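# Recording wrist-camera demonstrations for the Clornau arm

These steps cover one recording session for the bench tasks: picking up a ring and picking up a cordless screwdriver. They assume the arm is already calibrated and that the Trulby recorder is installed on the bench computer. If you still need to calibrate, do that first and come back.

## 1. Set up the bench

Wipe the table and put out only the objects the task calls for, plus one distractor. Park any other arm with its motors locked. An arm that sags during a session changes the background from one episode to the next, and you won't notice until playback.

Leave the room lights the way they are normally used. We tried adding a desk lamp in January and ended up throwing out 22 episodes with hard highlights on the wood.

Open the Trulby preview and move the arm to its start pose. Both fingertips should be in view with clear table ahead of them. For the screwdriver task, start with the tool lying flat on the table, then vary its angle as you go. 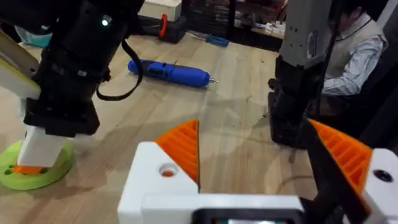 **How many episodes do I need before the first training run?**

Record 100 good ones per task. You can train on fewer to check that the pipeline works, but don't judge the policy by that run.

## 2. Name the session

Create the session before you touch the leader arm:

`trulby new --task ring_pick --operator bench2`

The task name has to match the one in the Muvier config exactly. If it doesn't, the converter skips the whole folder and prints one line about it near the top of a long log.

Write the instruction text at this point too. Use one sentence and keep it the same for the whole session: "Pick up the green ring." If you want several wordings, add them at conversion.

## 3. Record an episode

1. Return the arm to the start pose.
2. Place the object. Move it a hand's width from the last spot and turn it.
3. Press the left pedal and wait for the tone.
4. Drive the arm at a steady pace. Stop above the object for a moment, line up, then go down.
5. Close the fingers, lift, and hold.
6. Press the left pedal again to stop.

Press the right pedal to throw an episode away. Do it right then, while you remember what went wrong. A missed grasp followed by a clean second try is worth keeping, so tag it `retry`. Bumping the table or dropping the object is a discard.

For the ring, bring the fingers in so the center hole sits between the two tips, and keep the wrist level. Check the approach in the preview before you close. From the side it is easy to believe you are centered when you are off to the left.

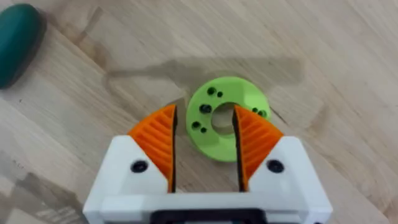 *The green ring between the fingertips, with the center hole in the gap.*

Take a break after every 70 episodes. Driving gets sloppy past that point, and the policy will learn the sloppy parts as readily as the rest.

## 4. Check what you recorded

Run the checker before you clear the bench:

`trulby check --last`

It reports dropped frames, episodes that are too short, and any gap between the camera and joint timestamps. Our limit for an episode is 264 frames. Longer ones usually mean the operator hesitated. Watch those at double speed and decide whether to keep them.

Then play back every tenth episode in full. Look for these:

- a hand or sleeve near the object after the start tone
- the object already moving in the first frame
- an object placed in the same spot over and over
- the arm starting from the wrong pose

If you find the third problem, record another batch with wider placement. Trimming the existing set leaves you with too little data and doesn't add any new positions.

## 5. Convert and copy

`muvier convert ring_pick --out /data/stevens/`

Stevens is the training machine. Conversion runs on the bench computer, so leave it plugged in and don't start a new session until the job ends. Keep the raw folder until the first training run has finished. After that it can go to the archive drive.

Log the session in the bench sheet with the task name, the number kept, the number discarded, and anything that changed, including swapped fingers, a new cable, or a moved camera mount. If the camera mount moved even slightly, start a new session name.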